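Notebook, acoustics bench, November
Entry 9

Continuing with door leakage. Elsa Fagerlund's numbers for the second office partition disagree with mine above 2000 Hz and we need to settle that before the Ledier job goes any further.

Setup as last time. Pink noise in the source room, speaker in the far corner facing the wall, microphone on the tall stand in the receiving room. Door closed and latched. Background taken first with the air handling off. Pin-yu Chu ran the source side and I took the receiving side, then we swapped and repeated the lot.

Low end is fine. From 100 Hz up to the mid bands the two runs sit on top of each other. Above that Elsa's curve flattens out and mine keeps climbing. A flat top usually means air is getting through somewhere, so either her door had a gap mine did not, or I am reading the wrong channel. Checked the channel. It is the right one.

Went over the perimeter seal with a strip of paper. Head and hinge side grip well. Latch side grips at the top and lets go below the strike. Bottom is the drop seal from Jarnow, which is supposed to touch the floor along its full length and does so only at the hinge end. Adjusting screw was backed nearly all the way out. Turned it in until the paper dragged evenly, then closed the door a few times to let the rubber settle.

Re-ran. The flat top is gone and the curve now follows mine to within the scatter of the meter. Elsa measured before lunch, with the screw as the installer left it. Mine were taken after Lam had been in to look at the hinges, and I suspect he touched the screw then. Will ask him. If he did, please write such things on the door tag.

Tape test, for completeness: taped the bottom gap only, then bottom and latch side, then the whole perimeter. Nearly all of the improvement comes with the first strip. The latch side adds a little in the top bands. Full tape adds nothing I would put in a report.

Correction to the previous entry: the file labeled 453 is the untaped run, not the taped one. Renamed on the shared drive. The printed copy in the binder is still wrong.

Next is the glazed door question from Onbridge. They want to know if a divided-pane door can be treated as one sheet of glass in the prediction.
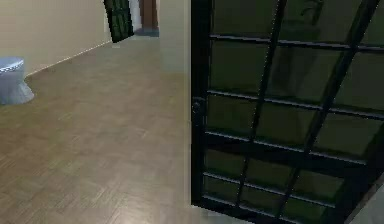 Predicting a divided door as one sheet ignores the bars, the bead around each pane and whatever the perimeter is doing. For a first pass I would work by area, glass and framing separately, and combine the two. The rendered model has a grid of thin black members with panes that look uneven only because of the perspective, so a single pane dimension cannot be assumed yet and the panes have to be measured. Glass thickness is still missing and I have asked for it. Until it arrives the calculation stays at the spreadsheet stage.

Elsa thinks the bars can be lumped in with the glass if they are light enough. I would like to see it done both ways before agreeing.

To do: ask Lam about the screw. Replace the binder page. Calibrate the second meter, which is due. Order more of the wide tape, the narrow roll lifts at the corners.

Left the door latched and the air handling back on at 17:40.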